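Plarnum Members' Forum: Handsets and Networks
Topic: Povero 2 price and availability

kestrel_desk
23 April is given in the retailer notice as the first day of sale. The Povero 2 is listed at £1,116 with no network contract. Members are asked to post confirmed stock only.

northline48
The Oltalari branch has confirmed stock of the grey model. Delivery is quoted as roughly 15 working days.

m_harrow
I must disagree with the listing. The price given to me in writing was for the larger storage version. The standard model has not been priced.

kestrel_desk
The notice names one version only. Please post the wording of your letter so that the first entry may be corrected if necessary.

m_harrow
"Price applies to the 2 with extended storage." I accept that the notice omits this.

northline48
My order form makes no mention of storage. I do not consider one letter sufficient grounds for changing the entry.

kestrel_desk
The entry will stand, with a note that the storage size is disputed. Kopecký, as importer, has been asked for a written statement.
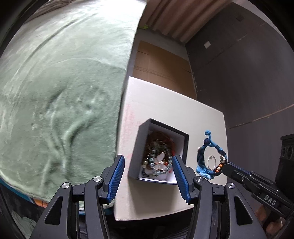

Will the handset work with a SIM card from any network?
According to the importer's notice it is sold unlocked, and any network's card may be used.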